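okay the new Dosteck record is finally out and I have had it on since I got up, so this is going to be a long one. mute me now if you don't like loud guitars

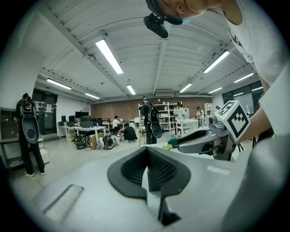

White T-shirt, bare forearm, gray grippers.

1/ so for anybody who missed it, Dosteck are a four-piece, they've been going forever, and this album is called Edero. it's their first one in ages and the first one with the new drummer. I was nervous!! the old drummer was half the reason I got into them

2/ I should not have been nervous. the opening track starts with maybe a minute of just floor tom and feedback and then the whole band drops in at once and I spilled coffee on my keyboard. keyboard is fine. mostly. the N sticks

3/ people are already fighting about the production and I get it. it's drier than the last two. there's hardly any reverb on the vocals and you can hear him breathe in before the big lines. I love that, my brother hates it, we've been texting about it all morning

4/ side A is the heavy side. side B is where they get weird. track six has an organ on it?? like a church organ, and it goes on for a good while before you get any drums. I skipped it the first time and then went back and now it might be my favorite thing on here

5/ somebody asked about the bass. the bass is LOUD. you can finally hear what she's doing, which you could not on the last record no matter what speakers you had. there's a run in the middle of track three that I've rewound so many times

6/ only real complaint: the single. it was fine when it came out and it's fine now, but it sits in the middle of side A and kind of kills the mood. feels like it came from a different session. I'd have stuck it at the end or left it off

7/ okay vinyl talk, because I know some of you only follow me for this. the first pressing is 700 copies. 100 of those are on the clear with black smoke and they were gone before I got through the checkout. I got plain black and I'm at peace with it (I am not at peace with it)

8/ if you see the smoke one for sale for silly money please don't buy it, the label said there's a second run coming in November. different color, same mastering. wait it out

9/ the sleeve is really nice by the way. thick card, lyrics printed on the inner, and the thank you list is so tiny I had to use my phone light. they thanked the van

10/ now the tour. I'm going to the Brenau show on Friday and I have been insufferable about it at work. Brenau is the old ballroom with the balcony that wraps all the way around, and if you've never been, go up there. the floor sounds muddy anywhere behind the desk

11/ last time I saw them it was in the back of a bar with maybe a hundred... no, less than that. there was a guy eating soup at the front. and now they're playing a room that holds up to 3,000. I'm a little emotional about it, leave me alone

12/ Mägi are opening, and please get there early for them. two people, one guitar, a lot of pedals. they put out a tape last spring that I played until my housemate asked me nicely to stop. slow, heavy, kind of pretty. doors are at seven and they're on pretty much right after

13/ tickets were 20 bucks when I bought mine, no idea what they are now. the venue page still had some balcony left last night. bring earplugs, I mean it, I stood next to the PA at a show two years ago and my left ear rang until the next week

14/ things I want in the set: all of side A, the organ one (will they bring an organ? how do you tour an organ), and the long closer from the second album that they never play. I've asked for it online so many times that I think the band account has me muted

15/ things I expect in the set: the single

16/ reply with your favorite track and I'll tell you if you're right. so far the votes are all for track three and one person who says the intro, which I respect

17/ oh and a few of you asked where to start if you've never heard them. go second album, then this one, then the first. skip the live record until you're already a fan, the crowd noise is mixed way too high and somebody near the mic keeps whistling

18/ going back in for another listen. if anyone else is heading to Brenau, I'll be on the balcony, left side, near the stairs, say hi

19/ update, fourth time through, I take back a little of what I said about the single. the outro is good. the outro only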